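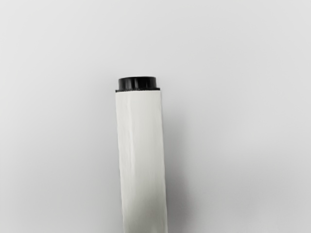

株式会社Goltton(ゴルトン)は、シミュレーション上でロボットハンド、アーム、カメラ、制御器の組み合わせを比較できる評価ソフトウェア「Draltau(ドラルタウ)」の新版を、2018年10月2日より提供開始します。新版では、手首側と固定側のカメラ位置を切り替えながら、同じ把持作業を繰り返し実行できるようになりました。対象物の見え方も比較の項目に加わっています。白い胴に黒いキャップが付いた円筒のように、淡い灰色の背景との明暗差が胴とキャップで大きく異なる物体は、カメラの設定による検出結果の違いを調べる標準課題の一つとして収録しました。

■開発の背景
生産設備メーカーや研究機関では、ハンドを選定する際に実機を借り受け、治具を作り直しながら試験を行うことが一般的です。当社にも、機種を替えるたびに試験条件がそろわなくなるという相談が寄せられていました。Draltauでは、対象物の初期位置、照明、アームの軌道を条件ファイルとして保存し、ハンドや制御器だけを差し替えて同じ試験を再実行できます。

■新版の主な内容
比較可能なハンドのモデルは従来の8種類から13種類に増えました。標準課題は18課題で、細い筆記具を筒状の容器に入れる「ペン立て課題」を新たに追加しています。この課題では、把持位置のずれ、挿入時の傾き、容器の縁との接触の有無を記録します。
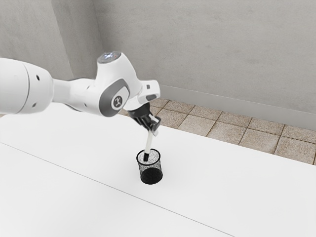

ペン立て課題の実行画面。白いマーカーをメッシュのペン立てに入れる動作

ペン立て課題は、株式会社Okabeの協力を得て7月に先行評価を実施しました。試行回数は299回です。同社の生産技術部では、指先形状の異なるハンドと2種類の制御器を組み合わせ、挿入動作中の姿勢のばらつきを比較しました。評価の手順書と条件ファイルは、新版に同梱します。

■コメント
Goltton 開発部長 海老原英明
「ハンドの仕様書に書かれた把持力やストロークだけでは、細いものを狭い口に入れるような作業の向き不向きは判断しにくいものです。実機試験の前に候補を絞る段階で使っていただきたいと考えています」

Skusedier 技術担当 Griet Verbruggen氏
「当社のハンドのモデルについては、指の開閉速度と接触時の挙動を確認したうえで提供しました。今後も実機との差を測り、モデルの更新を続けます」

■提供形態
年間ライセンスによる提供です。現行版を契約中のお客様は、追加費用なしで新版に移行できます。旧版で作成した条件ファイルはそのまま読み込めますが、カメラを複数使用する設定については再保存が必要です。

■本件に関するお問い合わせ
株式会社Goltton 広報担当 Poonam Uniyal
お問い合わせは当社ウェブサイトの専用フォームよりお願いいたします。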